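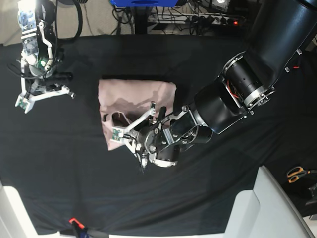

Why does cloth get wrinkles?

Take a clean T-shirt, squeeze it into a ball and count slowly to 50. Open it again. Now it is full of lines! Where do they come from?

Cloth is made of threads, and every thread is made of very thin fibres. Cotton fibres come from a plant. Inside them are tiny parts that hold on to each other, a little like children holding hands in a row. When you fold the cloth hard, some of them let go and take a new hand. So the cloth remembers the fold.

Water and heat help them to let go again. This is why an iron with steam makes a shirt flat. (Ask an adult for the ironing, please. An iron can be as hot as 200 degrees.)

Wool is different. Its fibres are curly and springy, so many wrinkles go away when a jumper hangs for one night.

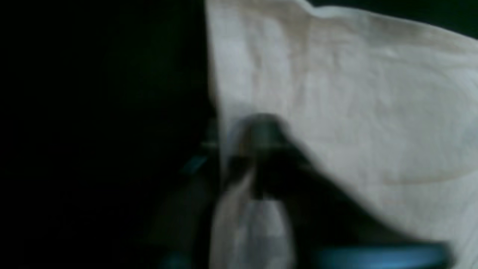 Soft wrinkles in a pale cloth.

Try it at home

Fold one cotton sock and one wool sock. Put a heavy book on them until bedtime. Which one has more lines?

Text: Lensa Moges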